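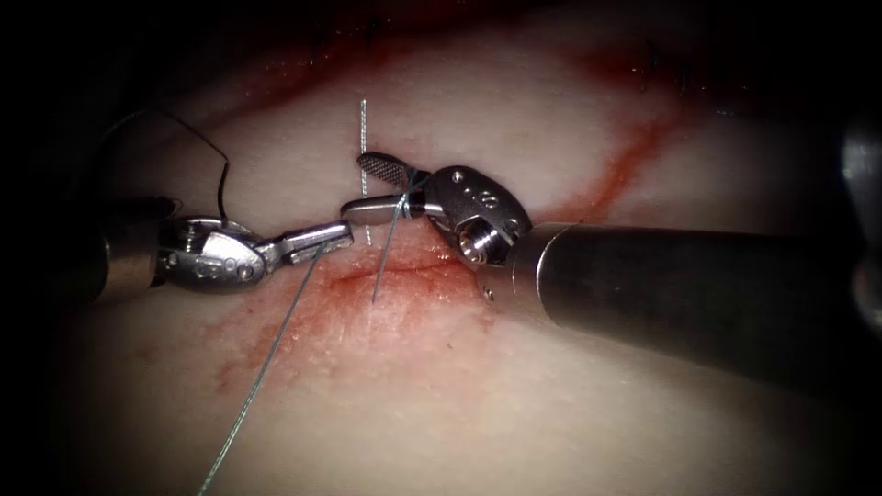

Grasper on the left, needle driver on the right, tips almost touching over the slit.

Gripper tryouts, the suture pad round
Posted 19/11/2021

Welcome back to the bench! If you've been following along since August you know I've been working through jaw sets for our two-arm setup, and you also know I can't stop talking about them. Up to now it was all pegs and rubber rings. This page is the suturing round, and I've been looking forward to it for months (and dreading it a little, because thread is a pain).

The tips in the photo at the top are less alike than they look on a parts list. On the left side it's a slender grasper, on a polished wrist that throws highlights all over the place. The right one is the needle driver, and the part I care about is the cross-hatched face on the upper jaw. The lower jaw is a plain flat blade. I went back and forth on that pairing a lot. Two rough faces bite harder, sure, but they also chew up thread, and once a strand is fuzzy you can forget about pulling it through cleanly.

I had quotes from Ketance and Tadex for the driver jaws and went with Ketance in the end. Tadex wanted a minimum order of 500 and I have a bench, not a factory. Their sample was nice though – slightly shorter jaw, nicer edges – and if they ever sell singles I'll be first in line.

A few notes on how this round went, for those of you who write to me about the details (you know who you are, and please keep writing):

Holding the needle. This is where the driver jaws earned their money. With the smooth pair I used in August the needle would roll as soon as I pushed, and I'd end up regrasping over and over. With the rough face on top it stays put much better. I still get some roll if I grab too close to the jaw tips, so I'm teaching myself to take it a bit farther back.

Handing over. Bringing the tips in close like that is the hard bit! Both wrists want to be in the same place, and the right shaft is so much bigger in the view that I lose track of what's behind it. Jeanine Van Loon suggested coming in from lower down with the right arm and bending the wrist back to the left, and it does help. My elbows-out habit on the controllers does not help.

Thread. Look how far that grey tail runs, all the way down the pad. I leave my tails too long, always have. A shorter one is easier to manage but then I pull it right out by accident, so pick your poison. The grasper has been gentle on it so far.

The pad. I like the pale ones for this because thread shows up well against them, and the red staining around the slit makes it easy to find when you're zoomed in and a bit lost. There's a row of little dark stitches up near the top right too, if you squint into the shadow.

Light. Bright in the middle and close to black at the corners. I kind of love how it looks, but for real comparison work I'd like it more even, and De Bruijn has a ring light I've had my eye on for ages. If anyone has run one next to shiny wrists, tell me how bad the glare is.

Controllers. Still on the Drastent pair. The pinch is lighter than I'd choose and I tend to over-squeeze, which matters a lot more with a needle than it did with pegs. I turned the grip scaling down one notch and left everything else alone.

Next up is a wear test on the cross-hatching. I want to run the jaws through 1,000 open-and-close cycles and then go back to the same pad and the same thread. Jeanine thinks the pattern will be fine and the hinge will loosen first. I've got coffee riding on the other side of that bet.

Questions about jaw sizes or the wrist mounts can go in the comments, I read all of them, just slowly.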